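Ticket 3287
Subject: Kitchen circuit trips, but only for some people
Opened by: Remzi Baysal
Site: Gedthorpe, second floor break room
Status: Resolved (see last entry)

Remzi Baysal, 8:10 AM
The breaker for the break room counter has tripped again. I reset it, it held, I made toast, it tripped. I would like it noted that I'm the one who keeps walking to the panel, which lives behind the paper stock in a closet with no light. Please send someone, or a flashlight.

Duygu Yüksel (Facilities), 9:25 AM
Thanks for the report. Before I book an electrician, can you tell me what was plugged in and running when it went? Also which breaker. The panel labels were done by whoever had the lease before us and they aren't to be trusted. "Kitchen" is the copier.

Remzi Baysal, 9:40 AM
It's number 14, labeled "Spare." Running at the time: the toaster, and probably the kettle. I can't speak for what other people do.

Duygu Yüksel, 9:52 AM
A toaster and a kettle on one 15 amp circuit will do it every time. Each one pulls most of what the circuit has to give. Please run one at a time today and tell me if it still trips. I'm closing this as user education unless I hear otherwise.

Remzi Baysal, 11:31 AM
Otherwise. It tripped with only the kettle on. Reopening. I have now been educated and am standing in a closet.

Duygu Yüksel, 11:45 AM
Fair enough. Did anything else in the building go off at the same moment? Lights, a printer, somebody's temper?

Remzi Baysal, 12:20 PM
Asked down the hall. Tuncay Kaplan says the space heater under his desk "also does that sometimes." He has apparently been resetting it by waiting for me to get annoyed.

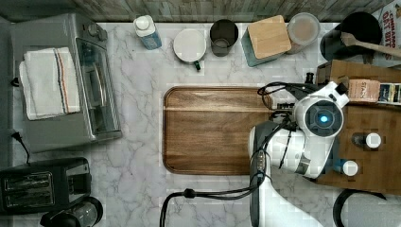

Duygu Yüksel, 1:05 PM
That's the most useful sentence in this ticket. Tuncay's office shares a wall with the break room, and I'd bet his outlet was tapped off the counter circuit when they put the partition in. Tuncay, please unplug the heater and leave it unplugged until further notice. Copying you so this counts as being told.

Tuncay Kaplan, 1:30 PM
It's a small heater. My office faces north and the thermostat is in Şükran's office, where it is always lovely.

Şükran Karaca, 1:34 PM
It's 70 in here. I haven't touched it.

Duygu Yüksel, 1:50 PM
Please open a separate ticket for the thermostat. There are already five of them and they'd like the company.

Test for this afternoon: heater off, kettle on by itself, full boil, then a second boil. After that, kettle off, heater on high. Write down what happens and when.

Remzi Baysal, 3:15 PM
Heater off: kettle boiled twice, no trip. Kettle off: heater ran on high for around half an hour, no trip. Then, in the interest of science, both together. It went before I'd found a mug.

Duygu Yüksel, 3:28 PM
I didn't ask for the last one, but thank you. The breaker is fine and it's doing its job. I've booked Zübeyde Şimşekoğlu from Keskin for Wednesday to move the office outlet to its own circuit.

Duygu Yüksel, Wednesday, 4:40 PM
Notes from Zübeyde's visit:
Office outlet was fed from the break room, as suspected. Now on its own breaker.
Breaker 14 checked, no fault, left in place.
Panel relabeled -- properly, with a machine. "Spare" is now "2F counter."
There's a second breaker labeled "Fendau DO NOT." She doesn't know either and did not.

Kettle and toaster at the same time will still trip the counter. Take turns.

Remzi Baysal, 4:52 PM
Confirmed working. The closet still has no light.

Duygu Yüksel, 4:55 PM
Separate ticket, please. Closing.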